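In Praise of the Second-Hand Box
Ilze Pärn

My grandmother kept string in a drawer, and paper bags in another drawer, and under the stairs she kept boxes. We teased her for it, as families do, and then whenever any of us had a parcel to send or a kitten to take to the vet we went straight to the cupboard under the stairs and helped ourselves.

I have been thinking about her since I moved house in October. The removal firm offered me a pack of new cartons, flat and clean and tied in plastic, and I very nearly said yes. Then my neighbour Zuzana Holub knocked with an armful of old ones she had been saving in her garage, and that settled the matter.

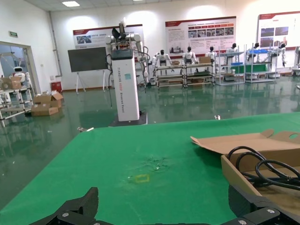

Is an old box really as good as a new one?
For most of what we ask of it, an old box does perfectly well. Books want a small stout one, bedding will go in almost anything, and only the best china deserves something fresh.

What bothers me is how quickly we have come to treat cardboard as something that arrives at the door and must be got rid of by bedtime. I know recycling is a good thing, and I do it faithfully, but pulping a sound box to make another sound box seems a roundabout way of going on. Our street in Bonham has 128 houses, and on collection morning you could furnish a small army from the kerb.

So I should like to see a shelf in every library or village hall where people could leave their boxes and take others – no forms, no charge, just a shelf. A bent corner or a bit of old tape does no harm to anyone's winter jumpers.
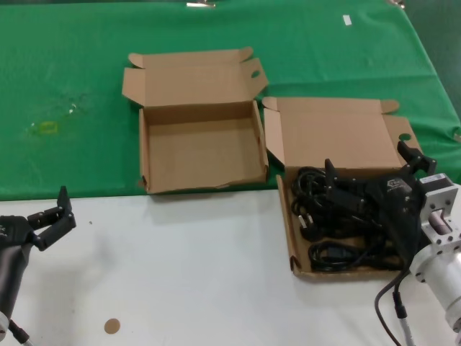
A little frayed at the front, with a handle hole in the lid.

Zuzana has had hers back, by the way, all but three, which are under my own stairs now.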